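**Grakmont Fedodora Soft Wax for Indoor Wood**
14 oz tin (397 g) | 1,000 g refill pouch | Clear, Chalk, or Rornorley Brown

We've been making this wax in our little building in Sutherland for a good while now, and it's still the thing people write to us about most. It began as something we rubbed on our own cutting boards and stair rails, and then on the neighbors' stair rails, and then somebody asked for a tin to take home. The recipe is beeswax, carnauba wax, and linseed oil, cooked slowly and poured while it's still runny. There's no added scent. It smells a bit like a honey jar with the lid left off, and that fades within a few days (we rather miss it when it goes).

Fedodora is a soft wax, so you can scoop it with a rag straight from the tin, even on a cold morning in the garage. It gives bare wood a low, quiet sheen and a smooth feel under the hand. If you're hoping for a hard, shiny tabletop that laughs at spilled coffee, you'll want a varnish, and we'd much prefer to tell you so here than have you find out at breakfast!
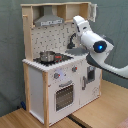

Choosing between the three colors is where most folks get stuck, so let us try to help. Clear warms the wood up a little, the way a splash of water does, and it's what we'd pick for oak, cherry, or anything with a grain you already love. Chalk has a small amount of white pigment in it and keeps light woods light. It suits the sort of piece where pale, unfinished wood framing meets white painted panels, as on the little play kitchen, and you don't want the bare parts turning yellow next to the paint. Rornorley Brown is the deep one, named after the lane behind our first shop, and it's lovely for old picture frames, pine chests, and the insides of drawers that have seen better days.

### How to put it on

Start with clean, dry wood. Sand it lightly with a fine paper, going along the grain, and wipe off the dust with a barely damp cloth. Let it dry again. Then take a lump of wax no bigger than a walnut and work it in with an old cotton T-shirt, in small circles first and long strokes after. You're after a thin coat, thinner than you think. Too much wax is the cause of nearly every sticky shelf we've heard about.

Leave it for 15 minutes, then buff with a fresh cloth until the rag slides instead of dragging. Overnight is enough before a second coat, and most things want two. We like to do the first one on a Friday evening and the second on Saturday after the dishes, with the radio on.

For corners, slats, and turned legs, an old toothbrush does a better job than any rag. Brush along the grain, wait, and buff with a strip of cloth pulled back and forth like you're shining shoes. 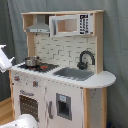
*White and natural wood side by side on a toy play kitchen.*

### Paint, and what to do about it

You can wax over a chalky or matte paint, and it gives a nice soft finish. Use Clear or Chalk on white. Rornorley Brown will stain white paint, and it will do so quickly, so please tape off your edges if you're using it on a bare wood top with painted sides. Glossy paint doesn't need wax and won't take it; the stuff just sits there and smears.

### Good to know before you order

- **Size:** a tin is plenty for a dresser and a couple of side tables, with some left for touch-ups. The pouch is for floors, paneling, or people who can't stop.
- **Drying:** dry enough to handle the next day. Give it two weeks before you set anything heavy or wet on it.
- **Upkeep:** dust with a dry cloth. Add a thin coat once a year, or whenever the wood starts to look thirsty.
- **Where not to use it:** outdoors, in showers, or on top of varnish that's still in good shape.
- **Storage:** lid on tight, out of the sun. If it melts in a hot car, let it cool slowly and stir it. It'll be fine.

**A word on rags, please.** Cloths with linseed oil on them can heat up and catch fire if they're left in a heap. Spread them flat outside to dry, or soak them in water and seal them in a metal can before they go in the trash. Keep the open tin away from children and pets while you work.

Not sure about the color? Order the sample card first. It comes with all three shades rubbed onto pine and oak, plus a small dab of each to try on the underside of your own piece. Our September batch of Chalk is on the shelf now, and refill pouches ship in the same box as tins.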